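7 June 2024
Bench notebook, Oleck cell, desktop disassembly and reassembly
K. Atinga

Picking this up where the last entry trailed off, because I ran out of page and then out of patience. For anyone joining the notebook here, we are trying to find out whether a policy trained with wrist views plus one fixed view does better on the small fiddly steps inside a PC case than the one we trained on the fixed view alone. I have been calling the two-view version Drono and the old one Kyei, after the folders they live in, and I apologize to everybody who thinks these are silly names (I know who you are!).

The data first. After cleaning we have 1,691 demonstrations, and 1,487 of those went into training. The rest, I am happy to say, stayed in their own folder this time and were never touched, which was not the case in November, when I mixed held-out episodes back in and spent two lovely days believing we had solved everything. Please, please check the split file before you start a run. It is the one with the long name in the Stodico directory.
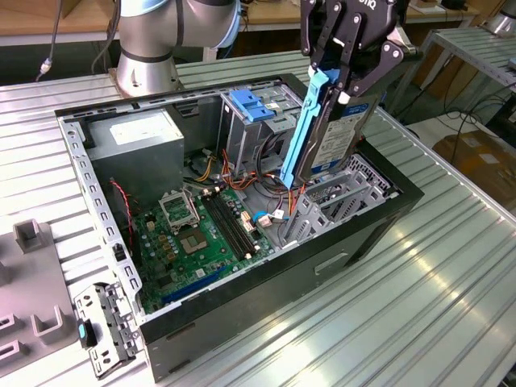 Drive insertion is still the step I care about most, and I want to get down how we score it before I forget the reasoning. We used to give one mark for the whole thing, and it hid far too much. Now there are separate marks for grasp, approach, alignment and seating, and an episode can earn the first three and still lose the last. Alignment is judged when the drive is over the cage and starting down, and from the fixed view the blue rail along the edge of the drive is the best thing to go by, much easier to follow against the gray metal than the drive body. With the drive held upright like that, I can draw a line along the rail and compare it with the bay. Seating can't be judged from a single still, so for that one I go to the force log and the last stretch of video. If you and I disagree on a score, write both down and leave them. I would much sooner see the disagreement than have us quietly average it away.

On to the wrist camera, which has been the bigger headache. Kyei never had it, so all of the old labels were drawn on the fixed view, and I had to make up a new set of landmarks for the close views. My first thought was to use screws and holes, as they are well defined and don't move. They also all look alike to the detector, and it would cheerfully swap one for another halfway through an episode. Large printed areas have been much kinder to us. The label on the power supply is flat, bright and fixed in place, and it gives the detector something to hang on to while the arm is still high.

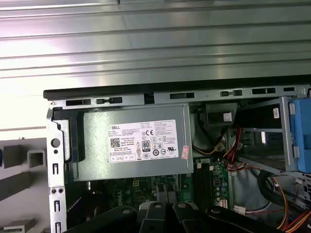

Wrist view over the case, with the power supply label I am using as the main landmark.

Two cautions about that landmark. The ribbed bench surface throws bright bands, and when the exposure settles on those, the inside of the case goes dark and the fine print with it. I have locked the exposure for the new batch and would like it to stay locked. The other thing is that the label is useless once the wrist tilts toward the drive side, so we hand over to a second landmark there, and the handover is where the tracker likes to jump. I added a short overlap in which both have to agree before the second takes charge. It costs a little time per episode and I think it is well worth it.

I relabeled 205 episodes by hand with the new scheme, with a great deal of tea, and the detector retrained on those is the one in the current build.

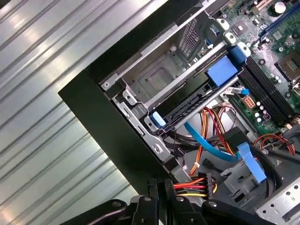
Cables remain the hard part, and I don't want the nice feeling about the drive step to cover that up. A rigid part is where you left it. A cable can be anywhere within its slack, and the fixed view often can't tell which one is on top. The wrist view helps here, I am fairly sure, mostly through color: the blue SATA loop stands out well from the orange, yellow and red power wires, even where they twist past each other. The thick black ones under the drive carrier are another story, being partly in shadow, and I have marked them "uncertain" in the labels and told the training script to skip them. With the black power connector right down by the jaws there is also the question of what counts as contact. For now I only call it a grasp if the finger gap and the force reading both say so, and anything else goes down as "near."

Still to do on my side: rerun Kyei on the held-out set with the new four-part scoring, so that we are comparing like with like. Check whether the tracker jumps are worse when the case sits at a steep angle to the wrist, as I suspect. Write up the handover rule properly. If someone has the cell before me, leave the exposure alone and put your initials next to any score you change.

KA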